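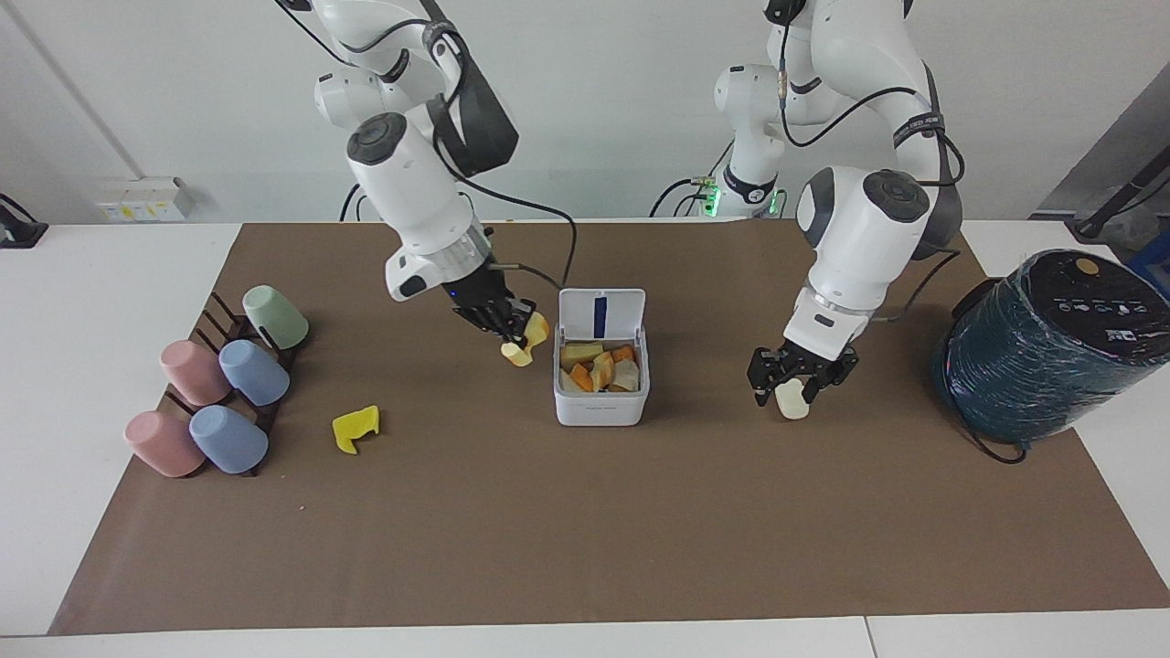

How to report a burglary at your home

When you come home and see that the door was forced, do not go inside. The person can still be there. Go to a neighbor or back to your car and call the police from that place.

1. Call the emergency number if you think someone is in the house. If the burglary is already finished, call the local station. Here in Jilow the front desk answers until 7 in the evening, and after this hour the call goes to the Edet station.

2. Wait for the officers and touch nothing. This includes drawers on the floor and broken glass. If you need to use the bathroom, ask a neighbor.

3. Make your list of missing things. Write the brand, the color, the serial number and the price you paid. When my cousin Chidubem Tamuno lost a bicycle, she found the receipt for $269 in her email, and the officer attached it to the report.

4. Ask for the report number before the officers leave. Your insurance company will want it. A printed copy of the report costs $20 at the records window on Wato Street, and they accept only cash or money order.

5. If you discover later that something else is missing, call again and give the same report number. You do not need to open a new report.

Change the locks on the same day if your keys were taken. I paid $139 for two doors.

Yakubu Osagie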